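Progress report to Somogyi: gripper comparison, work package 2
Prepared by Rhiannon Phillips. Copy to Davina Purves.

Reporting on the tabletop tests with the Wukix and Otton grippers. Both units were mounted on the same type of arm and run from the same controller, with joint speed limits unchanged from work package 1. The bowls and cups are the nested kitchen set agreed on at the last review.

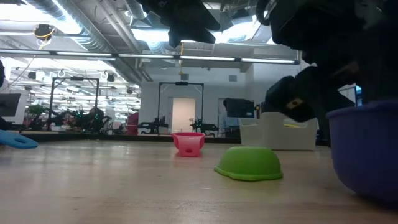

VEMHOLM, December 27, 2021

1. Work completed

The planned series of 161 grasp attempts is finished. Each attempt was logged with commanded width, motor current at contact, and the outcome entered by the operator. Coralie Hoani ran the sessions and checked the logs against the operator sheets. Of the 161 attempts, 30 ended in a drop or a missed grasp. Another 19 were stopped by the force limit before the object left the table. The remainder reached the target height and were held for the full 20 seconds.

Most of the force limit stops occurred with objects placed upside down. With the rim flat on the table, the fingers have to close on a sloping wall, and a small error in height pushes the fingertips into the tabletop. The Wukix linkage lowers its tips slightly as it closes. We corrected for this with a height offset in the controller, and the offset was in place for the second half of the series only. Results from the first half are kept in the data file and flagged.

Upright objects with an exposed rim gave few problems for either gripper. The large purple bowl was the exception. It is too wide for an outside grasp, so it was taken by the rim with one finger inside. The Otton fingertip is thicker and needed a steeper approach.

2. Camera

The fixed camera view was kept for the whole series. Overhead lighting produces strong reflections on the tabletop, and the segmentation step sometimes took a colored reflection for part of the object.

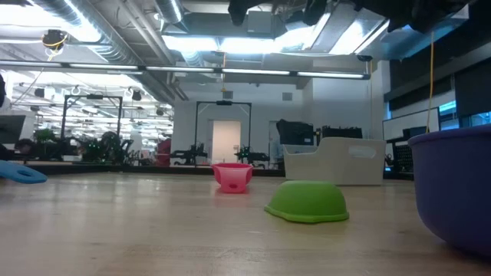

Valentin Lebrun has reduced the effect by lowering the exposure and masking the table plane from the depth data. The green and pink objects now segment reliably. The purple bowl still gives an incomplete outline when it stands close to the edge of the view, and the grasp planner then picks a point too far inboard. A second camera position has been calibrated but has not been used for any logged attempt.

3. Deviations from plan

Handles and other flat parts lying on the table were left out of the logged series. Neither fingertip could get under them without scraping, and we did not want to wear down the pads before the main comparison was done. Roswitha Dreßler has drawn a thinner tip for the Otton unit. The part is on order.

4. Next period

Repeat the upside-down placements on the Wukix with the height offset active throughout. Fit the new Otton tips and run the flat objects. Switch to the second camera position for the purple bowl only, and compare the outlines with those from the current view. Spending is within the approved budget, and no change to the end date is requested. The data file and operator sheets will be sent separately to Davina Purves.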